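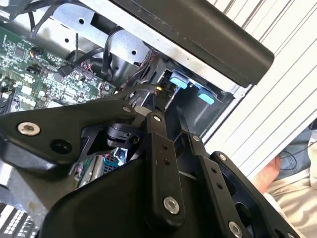
The Osach open tower is sold with its side off, partly so you can reach everything and partly so you stop pretending you'll put the side back on. We strip used office desktops down to the bones, clean them, and send them out as practice machines for anyone learning to find their way around the inside of a computer. You get a green board crowded with tiny parts and white lettering, a silver metal chassis with round holes and square cutouts, and the usual small bundle of red and dark wires wandering across the board on business of its own. Unplug what you like. Plug it back in. Swear a little.

**What you get**

- One tower with board and cables fitted
- 2 spare cables
- 4 case screws, plus a bag to lose them from
- Printed layout sheet by Gunvor Wikström

**Condition**

Used. Expect scratches, old stickers and the odd bent flange. Sharp metal edges have been filed by Bendik Engebretsen, who has the thumbs to show for it — wear gloves anyway.

**Good to know**

No drive and no operating system. Boards vary from batch to batch, so the layout sheet matches your unit and may not match your neighbor's. The next batch is due in September.

**Price:** 1,362 kr, shipping extra. Returns accepted if most of it comes back.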